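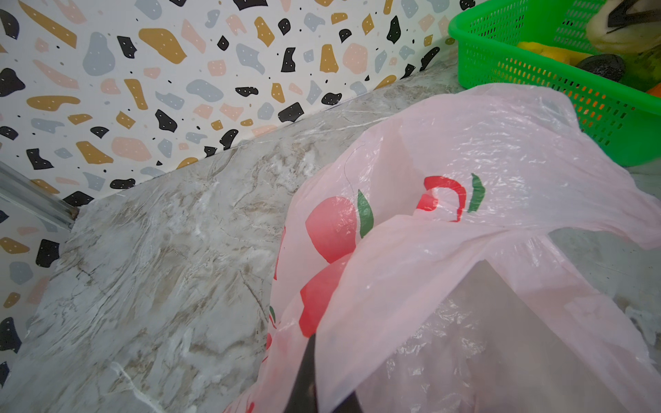 The Bagging Project at Grinden

Sun-ja Um teaches the robotics project course at Grinden, and for this year's class she picked groceries. The students have to get two robot arms to move produce out of a basket and into a plastic bag.

"I wanted a job everybody has done," she says. "When the arm gets it wrong, you know right away what it should have done. You don't have to read a chart."

The class has nine students, most of them in their second year. They started in September with an empty rail and a stack of aluminum pieces. The first weeks went to bolting things together and running cable, and Um says that part always takes longer than the schedule allows. She has stopped trying to shorten it. Students who have wired a joint themselves are quicker to find the problem when that joint stops answering, she says.

The walls of the cell are covered in terrazzo-patterned wallpaper and the floor has a marble look. Um let the class choose. "I said it should look something like a kitchen. They argued over it for most of a Friday. A plain white box would have been easier for the software, and I told them so, and they went with the spots."

The produce is toy fruit, bought so that it would keep all year. It goes in a green mesh basket at the back of the cell. The bag goes down on the floor, spread open, and the arms work between the two. Some days one arm does most of the carrying while the other stays near the bag to manage the opening.

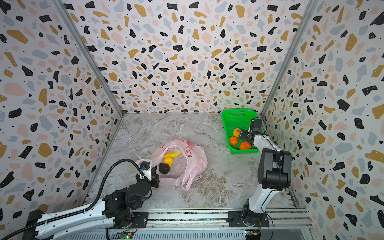
Why the bag is the hard part

Um says new students all worry about the fruit. They want to talk about how hard to squeeze and what to do with something round.

"The fruit they get working pretty fast. A banana has a good place to grab. The lemon rolls, but it rolls the same way every time and you learn it. The bag is different every time you put it down."

A thin bag folds over itself, sticks to the fingers and slides along the floor when it's pulled. The printing on it causes trouble too. One of her students, working on the vision side, spent a long time on a program that kept picking out the red graphics on a bag as if they were something to pick up. Um didn't step in. "He found it on his own. He put an empty bag down and the program still said there was fruit."

Each arm has a small camera near the gripper, and there's another that looks at the whole cell. The class records all of them on every run. Um likes the close views best for teaching, and she'll put one on the big screen and ask the students what the arm should do next.

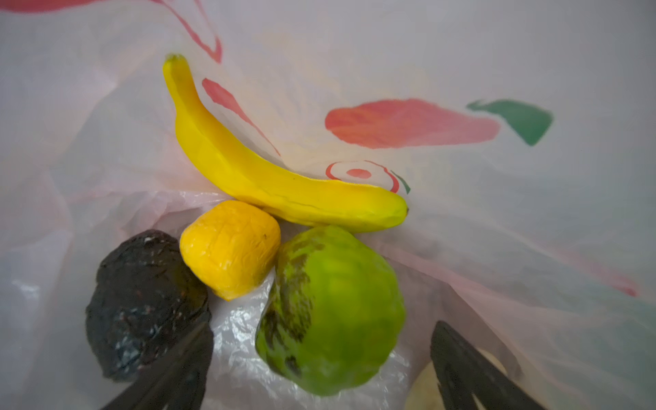
"Half the time they don't agree," she says. "One wants to let go now, one wants to go lower first. Then I ask how the robot is supposed to know, if the five of you at this table don't."

The runs are done by hand, with a student steering the arms, and the recordings are then used to train the controller. The goal for the year is 1,000 runs. On the day we spoke the log stood at 901. Bad runs stay in the log with a note on what went wrong - dropped fruit, bag dragged, operator lost track of which arm was which.

In spring the class will take the cell to the Slanina student meet in Nurkbridge, where teams get a table and a fixed amount of time to set up. Um has been before with other classes. Her main concern is the drive, and after that the lighting in the hall, which she remembers as yellow.

She hasn't decided on next year's task. A few students have asked for dishes. "I said we'd talk about it when the bags are done," she says.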